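Why did Tycho Brahe reject a moving Earth if his measurements were so good?

Posted by Jamley
December 30, 2018

I'm reading about the period between Copernicus and Kepler and I'm stuck on Tycho. Everyone agrees he was the best observer before the telescope. He had the Copernican book and he respected it. So why did he end up with a system where the Sun goes around the Earth and the other planets go around the Sun? Was it religion, or did he have a real argument? My book gives it half a page.

Sverre Forsberg

Religion played a part, but he had a real argument and it was a good one for its time.

If the Earth moves around the Sun, then in April we see the stars from one side of the orbit and six months later from the other. A nearer star should shift a little against the farther ones. This is called parallax. Tycho looked for it and found nothing. His instruments were good to about one or two arcminutes, so either the Earth was standing still or the stars were enormously far away.

The second choice caused him another problem. To the naked eye, bright stars seem to have a small disk. Tycho put the brightest ones at a couple of arcminutes across. If a star looks that wide and is also so far off that it shows no parallax, it has to be huge, far bigger than the Sun. He thought that was absurd. What he didn't know is that the disk is false. It comes from the eye and the air, and the real disks are much too small to see.

The nearest stars shift by less than one arcsecond. Parallax wasn't measured reliably until the 1830s, more than 200 years after he died.

Konura

It was the Bible mostly. Also he wanted a system with his own name on it. He had a big fight with another astronomer, Ursus, over who thought of it first.

Chaturvedi

I'd add physics to the first answer. Tycho thought the Earth was a heavy, sluggish body not fit for motion, and he used the cannon argument. Fire one ball east and one west with the same charge. If the ground is turning under them, he expected the distances to come out different.
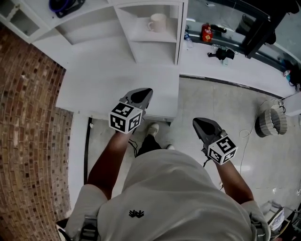

There was no theory of inertia yet that could answer this properly. Galileo worked on it later, and it took Newton to finish the job. Without that, a spinning Earth looked like bad physics even if the math was convenient.

Also keep in mind that his system predicts the same planet positions as the Copernican one, if you use the same circles. Even the phases of Venus, seen by telescope after his death, fit both. They only ruled out Ptolemy.

Jamley

Thanks, the star size part is what I was missing. I'll look for something longer on the cannon argument.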